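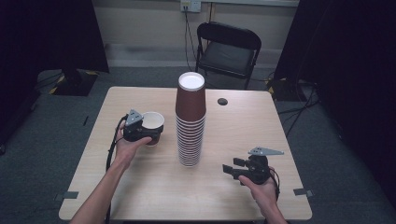 Cup stacking and unstacking, bench notes

January 27, 2021

Back on the paper cups after leaving them since December. Light wood-grain table by the pale wall, brown cups with the white inside. One tall stack standing near the middle, single cups handled to the left of it.

Cups are the Dorkeck ones, out of the carton of 1,000 under the sink. We were using the Brenitz cups before that and there are still a couple of sleeves in the cupboard. Please don't mix the two. They look close enough on the shelf but the Brenitz wall has a steeper taper and they sit differently when nested. A mixed stack leans and you get one rim gap that is wider than the rest.

What I wanted to sort out

Whether a tall stack is worth the bother compared with several short ones. For the Kinby job we have to lay cups out, gather them up and lay them out again, and most of the time goes into the gathering.

Notes as I went

Stack stays upright by itself as long as the bottom cup is sitting flat. If the bottom cup has a dented rim or a soft base the whole thing goes off to one side once it gets tall. Check the bottom one first and swap it if there's any doubt.

Taking from the top is easy for the first few. Lower down the cups hold on to each other and two come away together. A quarter turn before lifting frees them most times. Pulling straight up doesn't, and it tends to lift half the column.

Putting a cup back on is harder than taking it off. It wants to be level by the time it reaches the top rim. If it goes in tilted it catches on the rolled edge and pushes the stack over. Holding the cup low on the wall works better than holding it near the mouth, where it squashes to an oval and won't drop in.

A cup lying on its side rolls in a curve, always toward its base end. Set it down with the base toward the middle of the table and it mostly looks after itself.

Keep the stack well in from the near edge. I had it closer this morning and knocked it with my sleeve.

Counts

Settled on 31 cups to a stack. Above that the wobble gets annoying and I was spending more time steadying than stacking. Went through up to 300 single placements before lunch, with a break in the middle when the phone went. Running total in the front of the book is now 2,686 and includes the December sessions. I haven't gone back to check the December tally marks, one page is smudged.

Cup wear

Rims go before anything else. After a lot of handling the white roll starts to open at the seam and then the cup snags on the one below. I've been marking those with a pencil cross on the base and putting them in the box by the door. They are fine for screws or paint, no good for this. Brown outer doesn't show much, so feel for the crease with a thumb.

They also pick up damp if the carton is left open. The ones from the top layer were noticeably softer than the ones underneath. Carton is now folded shut with a bag over it.

Table

Wiped down before starting, dry cloth only. Cups slide more than you'd expect on this top — good for nudging a stack over, not so good when you're trying to set one cup against another. Tried a sheet of the Onyeka mat under the stack for the last part. It grips better, but the edge of the mat curls up and the cup bases catch it. Took it off again. Might be worth trying with the corners taped.

To do

Sort the leftover Brenitz sleeves and label them.
Order another carton before this one gets down to the last layer.
Try the quarter turn on a stack that has been left nested overnight, to see if they bind harder.
Try two stacks side by side, with a hand's width between.
Redo the smudged page if I can make sense of it.

Stopped at four. Good cups back in the carton.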